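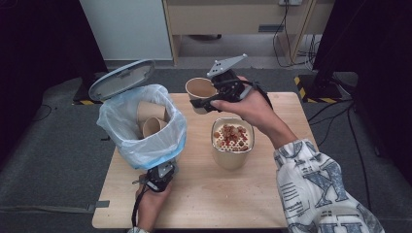
How many demonstrations do I need before the segmenter can find the task steps by itself?

Start with 100 for a short pick-and-drop task. Go to 200 if the objects move around a lot between takes, or if you plan to label more than one kind of drop.

Home Guides Software Segmenter Downloads Support

4. Splitting recordings into steps

Welcome to the fun part! By now you have Bravance installed and your first recordings copied over, and this section gets you from one long stream of hand motion to clean, named steps that a policy can learn from. The segmenter reads two things: the video from the head view and the opening of each hand-held gripper over time. It proposes a cut wherever those two agree that something has changed. You stay in charge of every cut, and the editing is quick once your fingers know the keys.

We use a table-clearing task all through this section, with paper cups going into a small lidded bin. It makes a great first project. The objects are light, the grasp is simple, and there is one tricky decision in it (which cups are trash and which still have something in them) that shows off what step labels can do.

4.1 Load a session

1. Open Bravance and choose File > Open Session.
2. Pick the session folder, one level above the video files. If you pick the video folder itself, the gripper tracks won't load.
3. Wait for the two colored tracks to show up under the timeline. The upper track is the left gripper, the lower one is the right.
4. Press Space to play. Scrub to any grasp you like and check that the track dips at the same moment the jaws close on the video.

Note: If the dip comes early or late, go back and run the clock alignment again before you cut anything. Cuts are stored against the gripper clock, so fixing the alignment later will shift all of them.

4.2 Write the step list

5. Open the Steps panel and delete the default entries.
6. Add the steps for your task in the order they usually happen. For table clearing we use: reach, grasp, carry, release.
7. Set the hand for each step to Left, Right or Either. Either is a fine choice if your people switch hands from take to take.
8. Under Object States, add "empty" and "has contents." You attach these to a grasp, and the planner reads them later to decide whether the object should go in the bin at all.

Keep the list short! It is so tempting to add "approach slowly" and "wiggle free" and "almost let go," and we have all done it. Short lists train faster, and two people labeling the same take will agree much more often.

CAUTION: Do not rename a step after you have started labeling. Renaming creates a new step and leaves the old labels pointing at nothing. Use Merge Steps instead.

4.3 Run the first pass

9. Select one take. Choose a plain one where each object is picked up once and dropped once.
10. Click Propose Cuts. A take with 4 grasps finishes before you can reach for your coffee.
11. Look at the white markers on the timeline. Each one is a proposed cut, and a taller marker means the segmenter is more sure of it.
12. Move between markers with the comma and period keys. Press K to keep a cut, X to drop it, and hold Shift with an arrow key to slide it one video frame at a time.

The release cuts are usually spot on. Carry cuts need more love, especially when a cup hangs in the air above other cups while the person makes up their mind. The gripper opening doesn't change during that pause, so the segmenter has only the video to go on. Put the start of carry at the point where the object clears the table and leave the pause inside it.

Note: A hand that simply holds an idle gripper near the table edge can set off false grasp cuts. Raise Idle Threshold for that hand by one notch and propose again. If you still get false cuts, mark the hand as Idle for the whole take.

4.4 Label object states

13. Click a grasp segment.
14. Choose the state from the drop-down, or press 1 for empty and 2 for has contents.
15. If the inside of the object is never visible in the take, choose Unknown. Please don't guess. The state model handles Unknown very well and handles wrong labels very badly.

Zuzanna Pawlak, who wrote the state model, suggests labeling the states in a separate sitting after all the cuts are done. We tried it on the Stonetti sessions and were amazed at how much smoother it went. You stop thinking about timing and just look into cups.

4.5 Run the full batch

16. Select all takes in the session and click Propose Cuts again. The settings from your first take carry over.
17. Sort by Confidence, lowest first, and review from the top.
18. Stop reviewing when you have gone through a full screen of takes without changing anything.
19. Click Export and pick the Maklow format for training or the Kaewkla format for the replay viewer.

In our own May batch, 172 takes went through with the settings above. The ones that needed hand work nearly all had a bin liner folded high over the rim, which hid the moment of release from the head view. If that happens to you, turn on Trust Gripper At Release and those cuts will follow the jaws alone.

CAUTION: Export overwrites the last export in the same folder without asking. Give each one its own folder until you are happy with the settings.

4.6 Check the export

20. Open the export in the replay viewer and turn on Step Names.
21. Watch a few takes at double speed. Seeing the names tick over in time with the hands is really satisfying, and a wrong one jumps right out at you.
22. If a step name flickers, two cuts are too close together. Go back to the take, remove one of them and export again.

Continue with section 5, Training the step policy. Keep the session open in Bravance, as the training panel picks it up from there.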